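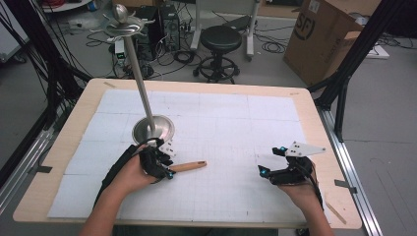
At Tunero, the robots learn from people who wear the robot's hands.

The usual way to teach a robot arm a household task is to drive it remotely while software records every joint. It works, but it is slow. An operator sits at a console, watches the arm lag behind, and fumbles simple grasps. A full shift of that can leave a lab with very little usable data.

The Tunero team took the arm out of the process. Their system, called Kaimal, is a pair of black grippers that strap over the backs of a person's hands. Each has jointed fingers and a plate of dots on top. Cameras follow the dots to work out where the gripper is and which way it is pointing. The wearer picks up a wooden stick, moves it across the board, and puts it down. The arm gets involved later, when a trained model has to repeat the job.

A Kaimal session takes place at a table inside a metal frame, over white foam tiles with a faint grid. The lab collected 456 demonstrations this way for its first study. The tasks were dull on purpose: lift a stick, pass it from one hand to the other, hang it on a stand. Sticks are harder than they look. One held near the end tips in the fingers, and the second hand often has to come in and steady it.

The model trained on those demonstrations finished 41 percent more trials than one trained on remote-control data collected in the same number of hours. Most of the gain came in passing from hand to hand. Hanging improved the least. The researchers blame the fingertips, which have no sense of touch, so the model has to judge contact by sight alone.

Wearers have complaints too. The grippers get heavy, and the lab now calls a break every 15 minutes. When a forearm blocks a plate from the cameras, tracking drops out and the take is thrown away.

Rulurum, a partner lab in Nomorham, is building its own table to see whether the results hold up with a different arm. The two groups plan to pool 1000 new demonstrations, starting in February, and most of them will again be sticks.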